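A Morning at the Table: Inside the Zullton Open Day

The second floor of the Zullton building was opened to the public in March for the spring open day of the Culia program, the research group that studies how robots can learn ordinary household tasks. Visitors were admitted in small parties and given a badge, a printed schedule and a short talk on safety before being taken through to the work area.

The program has been running for 2 years. In that time its staff have moved from a single bench in a shared room to a suite of stations, each built for a different kind of chore. One is given over to folding cloth. Another is used for shelves and drawers. The station that drew the longest line on the open day was the kitchen table.

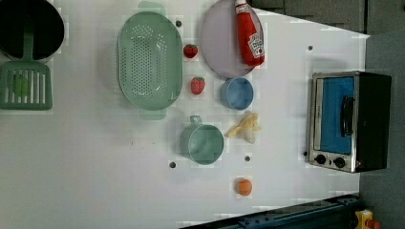 Staff at the station explained that play food and toy kitchenware are used for most of the early work. The pieces are light, they can be dropped without harm, and replacements are easy to obtain. They also vary a good deal in shape and feel. A hard plate and a stuffed fruit ask very different things of a gripper, and a robot that has practiced on only one of them tends to do poorly with the other.

A session begins with a written instruction, usually a single sentence such as "put the banana in the bowl." An operator then guides the arm through the task by hand controls while the cameras record. When the task is done, or when the operator gives up on it, the items are moved to new positions and the next instruction is read out. The group keeps the failed attempts as well as the good ones and marks them separately.

This patient routine accounts for most of the working day. By the morning of the open day, the kitchen station had logged 1516 recorded attempts, of which 788 had been reviewed and labeled. The remainder were waiting in a queue, and the schedule posted by the door showed that reviewing would continue through the following weeks.

Visitors were invited to try the controls. The arm was set to a low speed, and an operator stood within reach of the stop button throughout. Several guests remarked on how difficult it was to judge depth, and a number of them closed the gripper well short of the item they wanted. Children, as a rule, learned the controls faster than their parents. One young visitor asked for a second turn, was sent to the back of the line, and waited nearly half an hour to get it.

The software that stores and sorts the recordings is known within the group as Bunnag. It was shown on a large monitor beside the station, where guests could watch earlier attempts played back from different cameras. The view from the wrist proved the most popular. It brings the fingers of the gripper close to the item being handled, and it makes plain how small the difference can be between a firm hold and a near miss.

Soft items received particular attention in the talk that followed. A stuffed toy bends when it is pressed and may fold in a direction the operator did not expect. The group prefers to take such items by their thickest part, and operators are asked to line up both fingers before closing them - a habit that new staff are said to need several days to acquire.

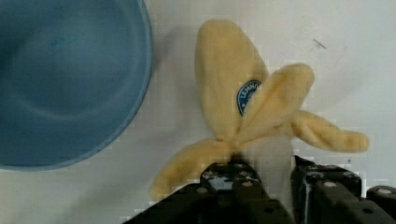 The wrist camera's view of a plush banana between the gripper's fingers, with a blue bowl to the left.

Questions from the floor were mostly practical. Guests wished to know when such a robot might be sold, what it might cost and whether it could wash a real pan. The staff declined to name a date or a price. They noted that water, heat and sharp edges are outside the present work, and that the next stage, named Hindix, will deal with clearing a full table after a meal.

Attendance for the open day came to 435, the highest figure the program has recorded. Groups wishing to arrange a later visit are asked to write to the Culia program office at Zullton. Requests for the next round of visits must be received by April 15, 2020.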